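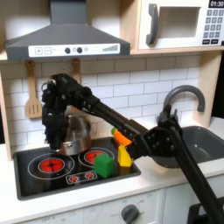
Figure 4-1. Arm holding the metal pot above the stovetop of the play kitchen.

4.3 Setting up a pick-and-place task in Zadero

This section covers the preparation of a manipulation task in the Zadero planning software, from loading the workspace model to the first supervised run. It assumes that the arm has been mounted and calibrated as set out in Section 3, and that the operator holds a Level 2 login.

Zadero release 13 or later is required. Task files saved in earlier releases open as read-only and must be converted with the Nurbridge import tool.

Loading the workspace

1. Start Zadero and select Workspace > Open. Choose the file that matches the fixture on the bench. For the toy kitchen, this is kitchen_small.

2. Select Align. The model outline is drawn over the live camera view. Check the outline against the edges of the stovetop, the range hood and the sink basin.

3. If the outline and the view do not agree, select Nudge and correct the position with the arrow keys. Press Enter to store the result.

4. Confirm that the faucet is listed under Obstacles. The faucet rises well above the countertop and is treated as a separate body by the planner.

Note: The hood and the shelf holding the microwave are part of the fixed model. Utensils hanging under the hood are not. Add them with Obstacles > Add Box, leaving a margin on every side.

Registering objects

5. Select Perception > Scan. Each object found is given a label and a confidence score.

6. Review the list. Small items such as the green block, the yellow block and the toy carrot may be merged into one entry when they lie close together. Select the entry and choose Split.

7. For shiny objects, including the metal pot, set Surface to Reflective before accepting the pose. Depth readings on polished metal are unreliable, and the default setting may place the object too low.

8. Accept or reject each entry. Rejected entries are still avoided by the planner – they are not available as grasp targets.

Planning the motion

9. Select the pot as Target and Top as Grasp Direction.

10. Set the goal by clicking a burner in the model view. The burner rings may be used as a visual guide, but the stored goal is the center point of the region.

11. Set the planner limit to 4,000 samples. Higher values lengthen planning time and are seldom needed on this fixture.

12. Select Plan, then Preview. Step through the full path and watch the elbow joint as well as the gripper. The elbow may pass low over the sink side of the counter while the gripper is over the stovetop.

Caution: The preview does not show cable movement. Check cable clearance by hand before the first run of any new path.

Running the task

13. Set Speed to 27 percent or lower and select Run Supervised. Keep one hand at the stop button until the arm has returned to its rest position.

14. If the run stops with Error 32 (Grasp Lost), do not select Resume. Open the gripper from the Manual page, clear the object and repeat the scan from step 5.

15. Save the task under a new name. Logs are copied to the Trevunex server when the session is closed.

Requests for new workspace models should be sent to Shahram Nouri. Faults in the planner are to be reported to Fikri Osman, with the session log attached.

Section last revised 2022-06-09.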